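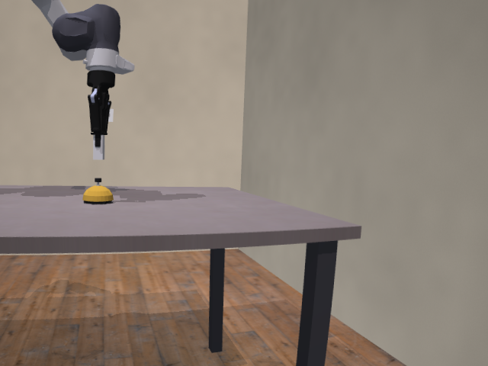 The kitchen scale reads low again. A 700 g bag of flour came up as 671 g in July, so I took the battery cover off and cleaned the contacts with vinegar. No change. Iolo Foulkes suggested the feet, and two of them had gone hard. I swapped those for felt pads and let it stand for 40 minutes before zeroing. The same bag now gives 698 g, near enough for bread. Next job is the oven dial.

Contact | © Benedita Pinheiro | Back to top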